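Okay, slide 2 — leave it up while people find seats. Start with the bakery smell story, it always warms up a room.

So I grew up in Ulham, and my grandmother bought her rye from the same counter her whole life. The shop opened in 1919. In 1944 they were down to one oven and a line out the door every Sunday! (Pause here. Let them picture the line.)

Ask the room: who bakes at home? Who has killed a sourdough starter? Hands up, mine too.

Next bit is the recipe hunt. I tried 100 loaves before I got the crust right, and most of those went to the neighbors' chickens. Molasses was the missing piece — dark, and less than you'd think. Pass the samples around now, and tell them there's caraway in the left basket.

Then scale. A home kitchen makes two loaves at a time, and a town wants bread by 6 a.m. Talk about cooling, and why you can't bag a warm loaf.

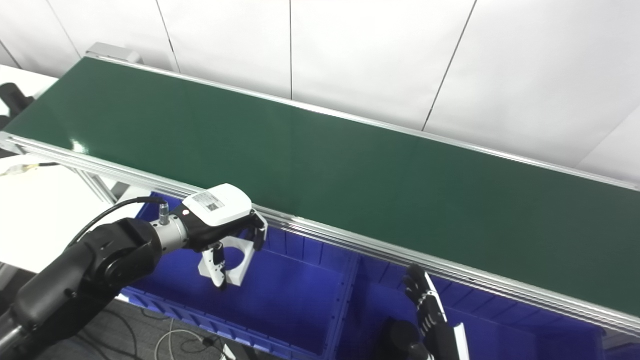
Slide 9. Conveyor, green belt, aluminum rails.

Skip the flour price chart if we're running late. Finish with the Flurkport market and how to order, then questions. Butter is on the back table.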